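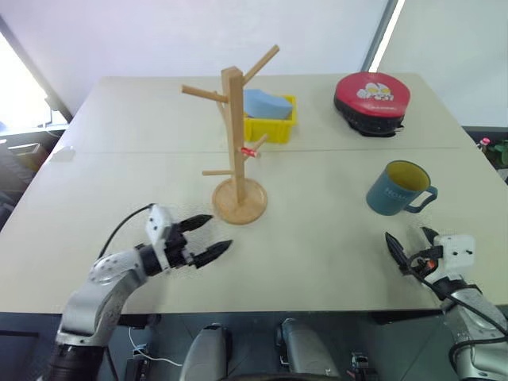 Water hardness in Wistotwood is listed at 211 milligrams per liter as calcium carbonate. In Bruvgate, where I lived before, it was 27. The first figure is well into the range most charts call very hard, and I noticed it within a week of moving, mostly on glass and on the kettle. Mugs hide it better. A wooden mug tree like this one, with five pegs set at different heights and angles, lets whatever water is left inside run to the rim and evaporate there, so the deposit forms a thin ring at the lip, where a dark glaze shows it and a white one does not.

I put off doing anything until May, when the shower head lost enough flow to be annoying. Soaking it in white vinegar overnight brought the flow back. Two months later it was down again. At that point I priced a softener.

The unit I bought is a Brollmont single-tank model with a metered valve, from the Thibodeaux counter on the edge of town. Metered means that it counts gallons and regenerates after a set volume. The cheaper version regenerates on a timer regardless of use. For a two-person house with irregular schedules the timer version wastes salt. The price difference was 70 dollars, and I expect to recover it slowly.

Setup asks for hardness in grains per gallon. The conversion is milligrams per liter divided by 17.1, so my number came to 12.3, which I rounded up to 13. The valve then computes its own interval, less a reserve. The first regeneration came at 1291 gallons on the meter. It started at 2 in the morning, as programmed, and was louder than the manual suggests. The drain line was touching a joist. A foam sleeve over the line fixed most of that.

Two notes on installation. The outdoor spigot should be teed off before the softener, or you will be watering the lawn with softened water and paying for the salt. The kitchen cold line is a matter of preference. I left mine on hard water because I dislike the taste of the softened supply, so the kettle still needs descaling. I use a tablespoon of citric acid per quart, bring it to a boil, let it stand, and rinse twice.

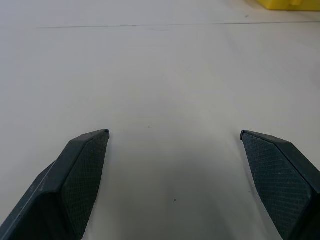 Does a softener remove scale that is already in the pipes?

It can dissolve a little over a long period, but you should plan as if the old scale will stay where it is. The aerators and the water heater have to be cleaned separately. I flushed the heater the same weekend and got a fair amount of white grit out of the drain valve, followed by cloudy water, then clear.

Salt use so far is one bag and part of a second. I keep the brine tank less than half full to avoid bridging. The test strips that came with the unit read zero at the bathroom tap, and the shower head has not needed vinegar again.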